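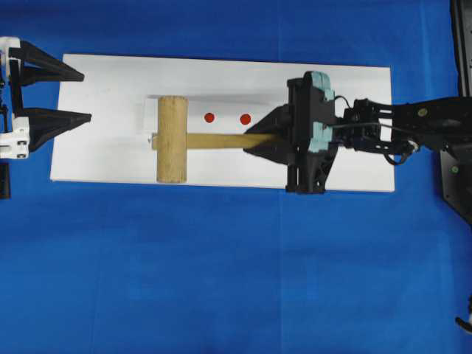 Wooden mallet held at the end of the handle by the right gripper; left gripper open.

Bench notes: which chores can a machine take on yet?

Readers of this page mostly want to know how to fit a handle or keep glue off a clamp. Lately the mail has been about something else. Can a robot arm do any of this work, and is one worth bench space in a small shop or a laundry room? The notes below sort common jobs by what they ask of a hand, with setup tips for anyone trying them on a two-arm bench unit.

Striking tools

A mallet is a harder test than it looks. Holding one is simple. A straight handle suits two flat fingers, and a grip near the end gives the longest swing and leaves the head clear. The trouble starts at contact. A person lets the wrist go slightly slack at the moment of the blow, and the handle shifts in the palm and is caught again. A small arm with a stiff wrist takes that shock in its gears.

For tapping a dowel or seating a loose joint, use short strokes and let the weight of the head do the work. Do not program a full swing. Check the grip after every few strokes, as a round or oval handle will turn between flat fingers and the head will come down on its edge.

Before any mallet goes to a machine or a person:
Hold it by the handle, head up, and rap the butt end on the bench. A loose head will shift or click.
If there is a wedge, see that it sits tight in the handle.
Sand off raised grain where the fingers close. Leave the handle unvarnished there.
Do not soak a loose head in water. It swells, holds for a day and comes back looser.

Keegan Whitcombe, who does chair repairs at Firlow, has tried a pair of bench arms on dowel work since December. His verdict by email: "It will tap a dowel that is already started. It will not start one." Starting a dowel takes one hand to hold it upright and the other to strike, with both correcting as it leans. He still starts them himself.

Work surface

A plain, smooth surface in one color helps a camera find the edges of a tool. Cloth under the work is fine for sorting and picking up. For striking, put a board on top of it, and hold the board down with bench dogs or non-slip matting. A board lying loose on cloth walks under repeated blows, and every position taught to the arm is then wrong.

Marks on the board are useful to people as well. A pair of dots set on one line gives you a place to put a tool back, and you will see at once if it has been put down crooked. Use paint or stickers. Pencil wears off and smudges.

Keep small blocks, pegs and offcuts well apart. Fingers that open wide need clear room on both sides of the part, and a block lying close against a mallet head will often be pushed away before it is gripped.

Folding

Towels: possible, slow. Allow 4 minutes for a bath towel, against a few seconds by hand. Thick towels with a plain hem go best. Shirts are not worth the trouble yet, and fitted sheets are out of the question at this size of machine.

Sorting screws

Good, provided they are spread out in a single layer. Heaped screws defeat it. If you already own a magnetic tray and a set of sieves, those are faster.

Dishes

Loading plastic cups and plates into a rack is within reach. Scrubbing a pan is not. Pressure has to change with what is stuck on, and the arm has little to judge it by. Most bench units have no sealing against water in any case, so keep them off the draining board.

Sweeping and wiping

A flat bench with nothing on it can be wiped by a machine all day. Clear it first, and you have done most of the job.

Sanding

Light sanding of flat stock works if the pad has a spring or foam backing. Meirion Beddoe at the Starnisley tool library runs 18 strokes to a pass, then checks by touch under a low lamp. Dust gets into exposed joints and connectors, so bag the wrist and vacuum it afterward. Tie back any loop of cable that hangs below the wrist before the first pass.

Safety

Keep your hands out of reach of both arms while either one is moving. Fit a stop button you can hit with an elbow. Never reach in to straighten a mallet during a stroke.

Next on this page: re-wedging a hammer handle, and what to do with a split one.

Last revised 2026-06-09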